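3 min read

Zaltorel Planner, Two Months of Use
Review by Ekaette Eze

I use Zaltorel for planning arm motion in our kitchen tasks. The setup took me one afternoon, and the manual is clear, except the chapter on collision margins. There I had to write to support, and Garba Ibrahim answered the next morning.

What I like most is the replay window. When a plan fails, I can see which joint limit stopped it. Plates beside a sink are a hard test for any planner, and with the default margin it refused 29 of 707 requests. I made the margin smaller only for the gripper fingers.
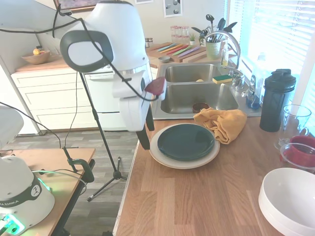
What I miss

The cable is not in the collision model. I would also like to save margins per task.

Contact | © 2024 Ekaette Eze | Back to top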